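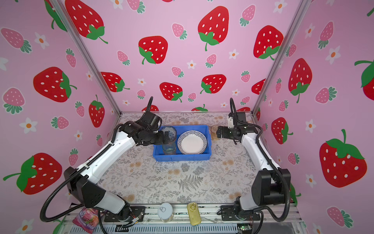 스킬트쿰 주간돌봄의 집 방문기

9월에 장애 아동과 가족을 지원하는 단체 올비(Allby)의 시설 공개일에 다녀왔다. 올비는 스킬트쿰에서 주간돌봄의 집을, 옆 마을 그레리스에서 단기 거주 시설을 운영한다. 공개일에는 주간돌봄의 집만 볼 수 있었다.

접수는 오전 10시에 시작했다. 현관에서 이름을 적고 실내화로 갈아 신은 뒤 2층 상담실에서 간단한 설명을 들었다. 현재 등록된 아이는 16명이고, 대부분 학교를 마친 뒤에 온다. 학교에 다니지 않는 아이들은 오전부터 지내며 점심도 여기서 먹는다. 방문객이 드나드는 동안 아이들은 인근 체육관에서 시간을 보냈다. 생활 공간을 보여 주되 아이들을 구경거리로 만들지 않겠다는 방침이라고 했다.

1층에는 놀이방과 낮잠방, 물리치료실이 있다. 물리치료실은 작년까지 창고였던 곳이고 바닥 난방을 새로 깔았다. 치료사는 일주일에 두 번 온다. 부모들이 가장 많이 물은 것도 이 부분이었는데, 횟수를 늘리려면 인건비가 더 필요해서 당장은 어렵다는 답이었다. 복도 폭은 휠체어 두 대가 지나갈 만했지만 화장실 입구의 턱은 아직 그대로였다. 직원은 겨울 전에 공사를 할 계획이라고 설명했다.

재정 이야기도 나왔다. 운영비의 50퍼센트는 개인 정기 후원이고 나머지는 지자체 보조금과 가티 재단의 지원금이다. 재단 지원은 내년에 끝난다. 그 뒤의 계획을 물었더니 다른 재단 한 곳에 신청서를 냈고 결과를 기다리는 중이라고 했다. 결산 자료는 상담실에 비치되어 있어 누구나 볼 수 있었다. 복사본은 따로 신청해야 한다.

그레리스 시설은 보호자가 입원하거나 집을 비워야 할 때 아이를 며칠간 맡는 곳이다. 이용하려면 주간돌봄의 집에서 먼저 상담을 받아야 하고, 처음 이용할 때는 하룻밤만 지내 보게 한다. 대기자가 있어서 급한 경우가 아니면 두 달 전에는 신청하는 편이 좋다고 한다.

버스로 가려면 스킬트쿰 우체국 앞에서 내려 언덕길을 올라가야 한다. 유아차나 휠체어로는 힘든 길이다. 미리 전화하면 정류장까지 차를 보내 준다. 주차장은 좁다. 다음 공개일은 봄에 열리며 참가비는 없다.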